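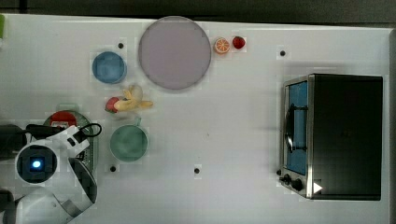
The arm over the green plate, with the toaster oven on the right side of the table.

Kitchen Table Arm - Build Gallery
Trutow Shared Workshop, back bench
Page updated 26 March 2021

Brolo is a kitchen table arm that a few of us have been putting together at the Trutow workshop. The job we set for it is simple to say: pick up toy food and light dishes, move them where they are asked to go, and open and close the door of a toaster oven. The oven stays unplugged. The arm is a used one with its shell pieces still on it. The table, the mount, the wiring and nearly all of the software are ours.

I keep the build log and this page. Yeshi Chala did the table and the metalwork and has checked the notes on both.

The table

We started with an old desk top and it was a mistake. It had a wood grain pattern that confused the object finder, and it sagged at the middle when anyone leaned on it. The new one is flat white with a matte surface. The small dark holes in it were drilled for a fence that we ended up not needing. We left them open. They collect crumbs from people who eat lunch there, so please don't.

The arm weighs more than the desk legs were meant to carry, and at full reach it could rock the whole table. It now has its own mount bolted to the floor, separate from the tabletop. If you bump the table, the arm stays put but everything on the table has moved, and you need to run the short table check again. It takes less than a minute.

Wiring

The first cable run followed the arm joint by joint with zip ties. It looked tidy and it lasted two evenings. The wrist turned further than the slack allowed and pulled a connector out of its socket. We now leave a loose loop at the top of the arm, as in the first photo, and clamp it at one end only. It swings a bit when the arm changes direction. So far it has not caught on anything taller than a mug.

The replacement connectors came from Sheikh, the parts counter two doors down. They will cut cable to length if you bring a drawing with the measurements on it. Bring the drawing.

Software

The control program is called Ratik. It runs on the desktop under the bench and has three parts: one finds objects, one plans the move, and one talks to the arm. The planner was the slow piece. In January it took long enough to plan a reach around the oven that people thought the arm had quit. It now plans on a coarse grid first and fills in the detail only near the object.

To train the object finder we took 2,000 pictures of the table with the room lights on and another 2,000 with only the bench lamp. The second set did more good than the first. Shadows beside the oven had been showing up as dishes, and that has mostly stopped. Labeling was done by whoever had a free hour, and the labels are uneven. If you find a strawberry marked as a tomato, fix it and put your initials in the log. 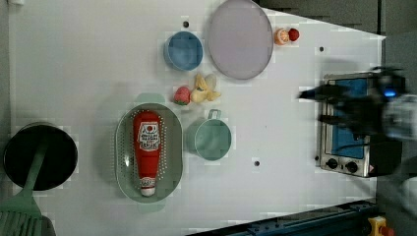

The gripper at the toaster oven, moving.

Speed is what we have been working on most this spring. Until last month every move ran at the same slow rate, whether the arm was crossing open table or closing on a handle. Now the long moves run faster and only the last part of the reach is slow. You can see the gripper blurred over the oven in this one, with its fingers pointing left across the window. The ketchup bottle lying in the colander is there as a pick target, and it is a harder one than the fruit. The colander sides leave little room for the fingers, so the arm has to come straight down on the bottle. It also has to be told that the colander is a separate object, or it will try to lift the two together.

The spatula across the black pot is the other problem item. The finder draws one box around the pot and the spatula more often than it draws two. Yeshi wants to paint the spatula orange. I would like to fix it in the labels first.

Test runs

We count a run as one pick and one place, with the object let go inside the marked area in the software. The last round was 500 runs over nine evenings, and 400 of them were good. Most of the misses were dropped objects. The mug caused more trouble than anything else, always at the handle. If the handle points toward the far side of the table, the arm turns its wrist nearly to the limit to get there, and then has no room left to turn back. The round fruit rolls if the fingers touch it early. The banana has been easy from the start.

The oven door is not in those numbers. It opens on most tries, but closing it is still done by pushing, and the push lands too high. We want to sort that out in April.

Using the bench

Members are welcome to run the arm once someone has shown them how. A few rules:

One person at the keyboard and one person standing at the stop button.

Keep hands off the table while the arm has power, even when it is holding still.

Put all the toy food back in the bin on the lower shelf - the small red pieces get lost first.

Write down what you changed in Ratik before you leave, even if you changed it back.

Still to do

New finger pads with more grip for the mug. A better clamp for the cable loop. A second lamp on the left side of the bench. Door closing, as above. More photos will go up when the new pads are on.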